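September
By the Nulosby site inspection desk

Electrical and fire safety walk-through, Nulosby refurbishing floor
Checklist with comments

Scope: ground floor workrooms, battery room, loading dock, mezzanine stores. The Vallby annex is on its own sheet. Ratings are OK, Watch, or Fix. A Fix item has to be closed before the next walk-through. A Watch item stays on the list until it has been rated OK twice in a row.

1. EXITS AND AISLES

1.1 Exit doors open fully from inside without a key. OK.
1.2 Exit signs lit on battery with the main supply off. Watch. Sign over the dock door dimmed before the end of the test. Replace the battery pack and retest.
1.3 Main aisle clear to the painted lines. Fix. Two pallets of returned monitors were over the line next to the mezzanine stairs. Moved during the inspection, but the same remark is on the previous sheet. Pallets waiting for sorting go in the marked bay.
1.4 Stair treads and handrail. OK. The loose tread reported earlier has new bolts.

2. PANELS AND FIXED WIRING

2.1 Clear space in front of panel A is 3 feet or more. OK.
2.2 Clear space in front of panel B. Fix. A rolling cart and a stack of flattened boxes were parked against it. Floor tape is worn through and needs to be laid again.
2.3 Circuit directory matches breakers. Watch. Three breakers on panel B still carry the names of machines removed when the Hidayat line was taken out. Relabel after tracing. Do not relabel from the old drawing.
2.4 Ground fault outlets trip and reset. OK, except the outlet by the wash sink, which tripped but would not reset. Tagged out.
2.5 Cover plates present. OK.

3. WORKBENCHES AND STATIC CONTROL

3.1 Bench top bonded to the common ground point. OK at all metal benches. Bond wires checked with the meter and by hand at both ends. One ring terminal was finger-loose and was tightened.
3.2 Wrist strap tester working. Watch. The tester passes and fails correctly with the test box, but its calibration sticker is smudged and the date cannot be read. Find the certificate or send the unit out.
3.3 No power strips plugged into other power strips. Fix at the end bench. Removed.
3.4 Units opened for parts recovery handled according to sheet 3-B: power cord off the bench, side panel stored upright in the rack, removed processors and memory in static-safe trays. OK.

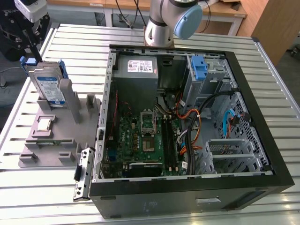

Item 3.4. Tower on its side with the panel off, socket bracket open, both memory slots empty.

3.5 Sharp edges. Watch. Cut-resistant gloves are stocked in large only. Order small and medium. The first aid log shows finger cuts from case edges as the most common entry.
3.6 Bench lighting measured at 500 lux or better at the work surface. OK. One lamp flickers when cold and should be changed with the next batch.

4. BATTERY ROOM

4.1 Door closes and latches on its own. OK.
4.2 Swollen or damaged packs held in the metal cabinet, terminals taped. OK.
4.3 Quantity under the posted limit. Watch. The room log shows 947 packs against a posted limit of 3,000, but the log had not been updated for the last incoming load. The count is to be entered on arrival, before the cartons leave the dock.
4.4 Temperature alarm sounds at the front desk. Fix. Alarm sounded in the room only. Relay to the desk is reported dead. Until it is repaired, the room is checked by hand at 8 a.m., noon, and close.
4.5 Sand bucket and scoop in place. OK. Bucket has a lid now.

5. PARTS RECORDS AND TAGGING
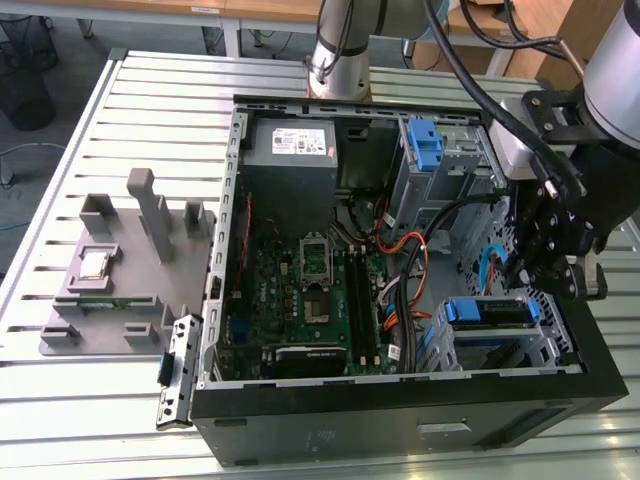 5.1 Tagging of partly stripped units is rated Watch. The tag on a unit has to agree with what is left inside it, and the tag form has one box marked "boards" that covers everything from the main board down. This is too coarse. A unit can have an empty processor socket and still hold an expansion card in the bottom slot, as the black-cased tower does, and the form gives no way to write that down. Add separate boxes for processor, memory, expansion cards, drives, and power supply. The revised form should be ready for use on both sites at the same time.
5.2 Scrap weights match the Grerka pickup slips. OK for the slips on file. One slip is missing and a copy has been requested.
5.3 Drives logged by serial number before leaving the room. OK.

6. EXTINGUISHERS

6.1 Gauges in the green. OK.
6.2 Monthly initials on tags. Fix. Mezzanine unit has two blank months.
6.3 Mounting height and signs. OK. The sign behind the new shelving should be raised so it can be read from the aisle.

Open Fix items: 1.3, 2.2, 3.3 (recheck only), 4.4, 6.2. Outlet at wash sink (2.4) stays tagged out until replaced. Copies to the floor office and the Vallby annex.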